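trade show thread, typing this on my feet so bear with me

Mon 8 May, day one at Pladcombe. doors at nine, badge queue till nearly ten. coffee 200 steps from our hall and yes I will be moaning about that all week

I'm here for Mellum btw, helping Aleksandra Duda scout display stuff for our own stand in July. panels, leaflet holders, lighting, how people fold their brochures. glamorous

first thing I keep noticing - frosted panels. so many stands have gone frosted this year. I get it, you block off the storage corner and still get daylight through. clear acrylic shows every coat and sandwich

but you do get the shadow puppet effect. flat brim cap, glasses, whole profile, all grey and soft 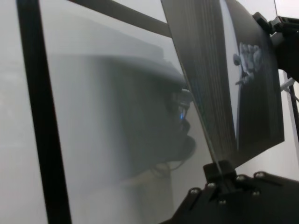 frosted panel, dark frame, someone in a cap on the other side

kind of love it tbh. asked Aleksandra if we could do a whole wall like that and she said "with what money"

fair

the dark frame is doing a lot of work there. frosted with no frame looks like a shower door. note to self, BLACK FRAME

Genowefa Sobczak (stand builder, has done Pladcombe more times than me) reckons go frosted up to shoulder height then clear on top. says people walk up more if they can see a face. I said what if you don't like the face. she did not laugh

prices. Sadowski quoted me 55 a panel without frame, 36 if we take last year's stock with scratches. scratches on frosted?? who would even see. waiting for that in writing

ok lunch. back in a bit

back. brochures now

picked up way too many, bag strap is killing me. Genowefa's rule is never take one you wouldn't read on the train. I have broken the rule all morning

the look this year is black. black paper, small white text, one loud color for the heading. here's one going for teal and a sort of yellow green 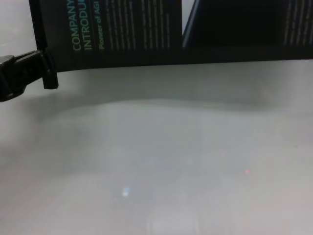 "Pioneer of AGI" in italics, not a shy tagline

heading is great, big caps, you'd spot it from across the aisle. body text though... tiny white columns on black. I'm squinting at most of the ones in this bag and I have my good glasses on

also dark covers and fingerprints. ask anyone who has handed out 1,000 of them. we did navy in Dresarer two years ago and by the afternoon the pile looked like it had been through a chip shop

so for ours I'm thinking pale inside, dark outside. heading big like that one. body text at a size my mother can read. Aleksandra wants a fold-out map, I do not want a fold-out map, we will be having this conversation on the train

someone asked about paper weight - go heavier than you think. the thin ones are already curling in my bag

and someone else asked do people even take paper any more. yes. I watched a man take four of the same one

still to do tomorow: lighting, the leaflet racks by the east doors, find out if Sadowski will deliver in July or if we have to fetch the panels ourselves. about a van load I think, Aleksandra says two trips

feet gone. phone on nine percent. if anyone at Pladcombe has a spare charger I'm on the steps by the cloakroom with the heavy bag

more tomorrow, probaly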